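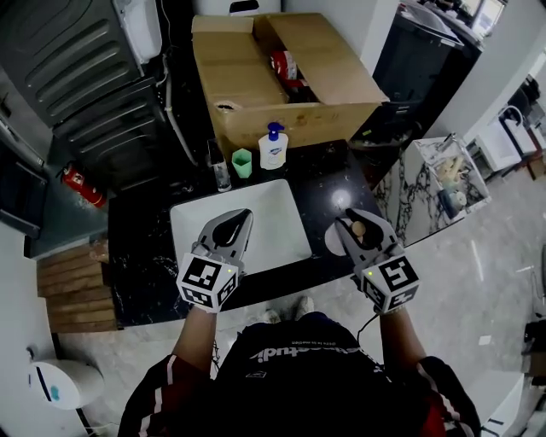
A bathroom counter collects clutter faster than any other surface in a house, and a dark one shows every drip and ring. The method on this page is for a small vanity with a basin set into a stone or stone-look top. It was written for a black marble countertop with white veining and a white rectangular sink, with the usual things standing along the back: a pump bottle, a small green cup, a clear bottle. An open cardboard box of packaged goods had ended up behind them too. Allow 13 minutes the first time.

What you need

Two soft cloths, one for washing and one for drying
A bowl of warm water with a few drops of dish soap
An old toothbrush
A towel to stand things on

Do not use vinegar, lemon or bathroom descaler on marble. They etch the polish, and on black stone the mark shows up as a dull gray patch.

Step 1. Clear the back edge

Lay the towel on the floor or on a shelf nearby and move the bottles and the cup onto it. Pick them up by the body. A pump bottle lifted by its head tends to dribble on the way. If there is a box on the counter, take it off before you wet anything — cardboard soaks up water from below and leaves a brown line.

Step 2. Empty the basin

Take out anything small and round that could roll toward the drain. Check the floor by the front corners of the vanity as well.

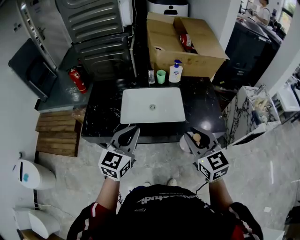
Wipe the inside of the basin with the soapy cloth, working from the rim down. Go around the drain ring with the toothbrush, then rinse with plain water. Leave the outside of the rim for the next step.

Step 3. Wash the stone

Wring the cloth until it no longer drips. Wipe from the back edge toward you in overlapping strokes. Soap scum builds up where the basin meets the counter, so run the toothbrush along that joint on all 4 sides and wipe again.

Dry straight away with the second cloth. Water left on dark marble dries to white spots, and buffing them out takes longer than the whole job did.

Step 4. Put back less

Wipe the bottom of each bottle before it goes back. Hand soap goes on the side of the hand you use to pump it. The cup goes next to it, with a finger's width between them so the cloth can get through tomorrow.

The box should be unpacked. Put the packets in a cabinet and flatten the cardboard. If it has to stay for a few days, fold the flaps in and keep it away from the basin.

Sealing

Marble needs a sealer from time to time. Put a drop of water on the clean counter and look at it after 11 minutes. If the stone underneath has darkened, it is time. On black marble this is hard to see, so use a flashlight held low.

Svetozár Brabec
Updated 5 July 2025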